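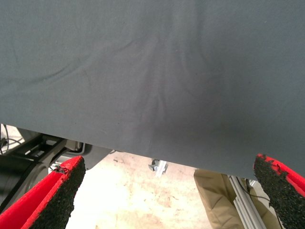

Home > Guides > Laundry room > Folding > Section 4
Print this page | E-mail this page

4. Flat sheets and other large plain cloths

Section 3 dealt with hand towels, which fold themselves if you look at them firmly enough. A flat sheet has more area than you have arms, and it knows this. The steps below assume one person working alone. If you have a helper, see 4.4, and lower your expectations a little.

4.1 Before you start

Check that the cloth is completely dry. Gray and other mid-tone fabrics hide a damp patch very well, so use the back of your hand along the hems and into the corners. A sheet folded damp will be found again in December, by smell.

Clear a surface at least half as wide as the sheet. A bed is fine. A dining table is better, once you have dealt with whatever lives on it.

Brush off lint now. Dark and gray cloth collects it from everything else in the load, and folding only files it away for later. Use a dry lint brush and work in one direction, from the middle of the cloth out to the hem.

Note: Tape works too, but you will use a whole roll and feel foolish.

4.2 Finding the hem

1. Hold the cloth up by one edge and let it hang. Give it one good shake. A second shake is permitted. A third is just exercise.

2. Look at the bottom edge. If it slants, you are either holding the cloth unevenly or you have hold of a side. Move one hand along the top edge until the bottom runs level.

3. If the bottom edge will not come level no matter what you do, the cloth has been washed out of square. Go to 4.5.

4. Look for creases that fan out from one spot. They usually mean the cloth dried bunched up. Lay the cloth down and smooth from that spot toward the edges with a flat palm. Smoothing toward the spot gives you the same creases, only angrier.

Caution: Keep the hem off the floor. Pale floors look clean right up until something gray has been dragged over them.

4.3 The fold

1. Bring the two top corners together and tuck one inside the other, seam to seam. Hold them in your left hand.

2. Run your right hand down the open edge to the bottom corners. Tuck these the same way.

3. Lay the cloth on your surface and line up the long edges. You now have a long rectangle, or something that would like to be one.

4. Fold the long way once more. Press along the crease with your forearm.

5. Fold the short way in half, then in half again. Stop there. People who go on to thirds have a different kind of shelf and, I suspect, a different kind of life.

6. Place the bundle with the folded edge facing out and all the hems at the back, where they can misbehave in private.

Note: Corey Tawhiri, who checked this section, does step 5 before step 4. The result is the same size and he is very pleased about it. Either order is allowed.

4.4 Two people

Stand at opposite ends and agree on a direction before anyone moves. Most trouble in a two-person fold comes from both people turning their wrists the same way, which puts a twist in the middle. Walk toward each other, hand over the corners, and have only one person pick up the new fold. Talking is useful here – commentary less so.

4.5 Cloths that are out of square

Fold from the straightest hem and let the leftover go where it likes, provided that it ends up inside. A light press with an iron along the hem may pull it back. Check the care label first, and if there is no label, start on the lowest setting.

Caution: Do not trim the long corner. Jarrah Donnelly trimmed one, then trimmed the opposite one to match, and now has a very large napkin.

If the bundle will not sit flat on the shelf, unfold it as far as step 3 and start again from there.

< Previous: 3. Hand towels | Contents | Next: 5. Fitted sheets >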